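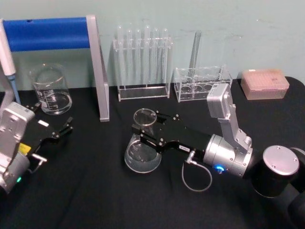
What should you take to a shared kitchen in halls?

Take far less than the shops suggest: one decent saucepan with a lid, one frying pan, one sharp knife, a chopping board, a wooden spoon, a tin opener and enough crockery for yourself and one guest. Everything else can wait until you've seen the size of your cupboard.

The cupboard is the thing to keep in mind. At Skiltivside, where a good share of Faltbridge first years end up, you get a single one, with a shelf that slopes gently towards the door so that your pasta comes out to greet you. A strip of rubbery drawer liner along the shelf stops the slide and costs less than the pasta.

Pots and pans

Buy the saucepan before the frying pan and spend more on it. A thin one burns rice on a ring that has only two settings, off and volcanic. If you do burn it, cover the bottom with water, add a spoonful of bicarbonate of soda, bring it to a simmer, then turn it off and go to a lecture. Scrape with the wooden spoon when you get back. Leaving it to soak in the shared sink is also a method, and will make you known to everyone on your corridor by the second week.

Mark your handles. A twist of bright electrical tape survives washing up far better than a sticker with your name on it, and it can't be peeled off in a moment of absent-mindedness. Choose an odd colour. Half the country has already thought of red.

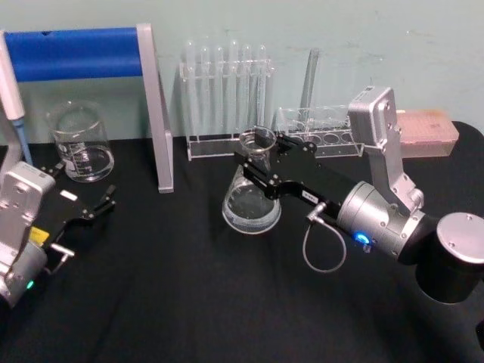 A glass flask held at the neck, with plastic racks behind.

The fridge

A shared fridge has a top shelf, where things are safe, and a bottom drawer, where a lettuce goes to become something else. If shelves are being handed out, ask for the one at eye level and look as though you don't mind much either way. Keep your things in a shallow plastic tray that lifts out in one go - cleaning then takes a minute, and a leaking yoghurt stays your own private business.

Raw meat goes at the bottom, wrapped, in a box with a lid. I'm aware that this is the boring advice. I have also seen what a chicken can do to a trifle.

Write the date of opening on jars with a permanent marker. Pesto in particular has no sense of time. Most lids say how long you've got, usually in grey letters on a slightly different grey.

Milk disappears. You can label it, you can hide it behind the hummus, you can leave a stern note. The cheapest answer is to buy a large bottle between you and take turns. Freeze bread in slices and toast it from frozen, and you won't be left holding half a green loaf when you go home for the weekend.

Smoke alarms

The alarm in a student kitchen has been fitted by someone who expects the worst of you. Open the window before you start frying, shut the kitchen door, and keep the lid close by. Never wave a tea towel at the detector while the other end of the tea towel is over the hob. In the Imrie block the kitchen heads are wired to the whole building, so a careless rasher of bacon at midnight puts 631 people on the grass in their slippers. They remember a face.

Toast is the usual culprit. Empty the crumb tray. There is one, it slides out at the back, and it may well hold the remains of several earlier year groups.

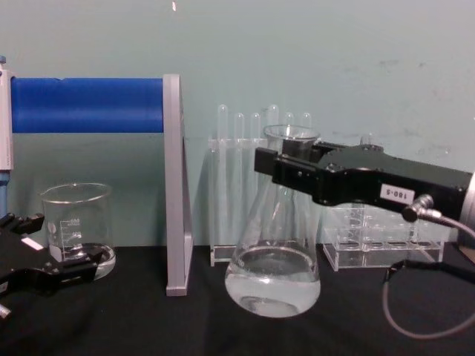
The other thing that sets alarms off is steam, and that includes the sort from a shower when the bathroom door has been left open onto the corridor. Close it and run the fan for a while afterwards. The same goes for drying clothes: a full airer in a small room with the window shut will give you a wet wall by October and black spots in the corner soon after. Open the window a crack, pull the airer away from the wall and wipe the glass in the mornings.

Laundry

The machines take payment through Florkis, an app that likes to update itself when you are standing there with an armful of towels. Load some credit before you leave your room. Set a timer on your phone too, as a finished wash left in the drum will be taken out by a stranger and put on top of the machine, socks outermost.

One scoop of powder is plenty. Two will leave your jeans stiff enough to attend seminars without you. Clean the fluff filter on the dryer before your load as well as after it - you can't rely on the last person.

Leaving it as you found it

Take photos of your room and the kitchen on the day you move in, including the inside of the oven. It feels silly, and in June it feels like the best thing you did all year. For limescale round the taps, wrap them in kitchen roll soaked in white vinegar, leave for an hour and rinse. Use an old toothbrush for the base. Please make certain it's an old one, and that it's yours.

Related tips
Getting blu tack marks off a painted wall
What to cook when there's only one working ring
Desk lamps that don't wake your neighbour
How to defrost a freezer without flooding the corridor
Packing a student room into one small car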